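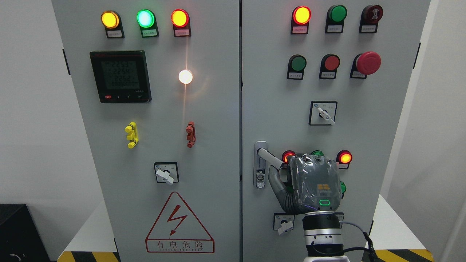

New control cabinet is in at the Cunovham training shop

The electrical training shop at Cunovham has its new two-door control cabinet up and running, and people have been finding excuses to walk past it all morning! It's light gray, it takes up a good stretch of wall, and with the lamps lit it makes the old corner look like a different room.

The cabinet came from Surik, and Necati Tokgöz and Birsen Kozan spent most of November getting ready for it. The old wall board, inventory number 1494, went into storage after years of faithful service (and a lot of borrowed fuses).

The left door is the supply side. It has a row of three indicator lamps, yellow, green and red, with a digital power meter below them, and further down a rotary selector switch with a white lever. Kozan is especially fond of the meter. "On the old board you had to go get a hand meter for everything," she said. "Now a whole group can stand there and read the three lines together, and then we can talk about why they aren't quite the same."
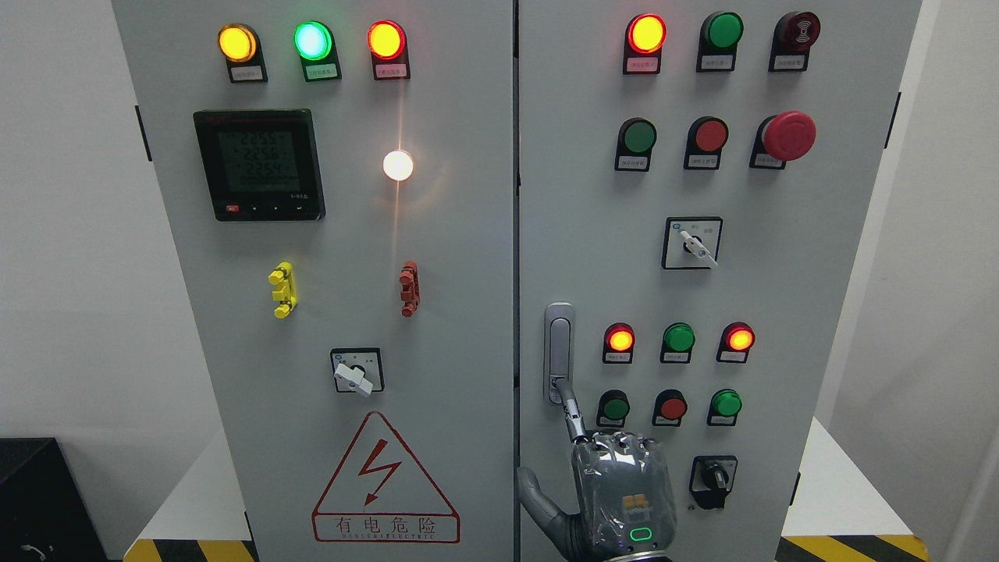
The right door is where most of the practice will happen. Students get a green push button, a red push button and a big red mushroom-head emergency stop, plus a buzzer up in the top row and a selector switch of their own. Tokgöz wants everybody to start with the stop button. In the first session, each student will point to it and say what it does before touching anything else, and he plans to keep that up every single time.

The labels under the lamps are in Chinese, so Farhad Jafarzadeh is putting together a one-page sheet with the translations. Students will keep a copy in their binders, and a larger one will hang on the wall. He has already done the warning sign at the bottom of the left door, which tells you the power is live. Please take that one seriously, whatever language you read it in!

Groups of 4 will work at the cabinet, 2 at the doors and 2 writing up the readings, and then they swap. There are 97 students on the shop list this term, so Hernán Bedoya is asking instructors to send him their preferred hours soon. Early slots are going fast.

The doors stay closed during the beginner sessions. Wiring work inside is for the second-level group, with Kozan or Tokgöz present. 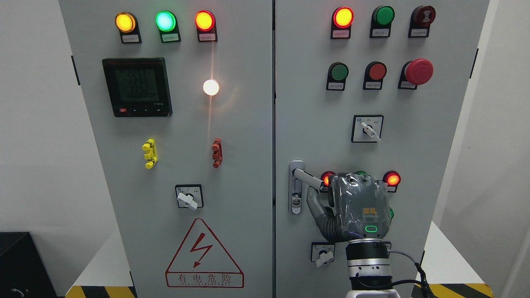 The two-door cabinet in the Cunovham shop, with a hand on the chrome handle of the right door.

The sign-up sheet is at Bedoya's desk, and the first group starts at 8:30 a.m. Bring safety glasses and your binder.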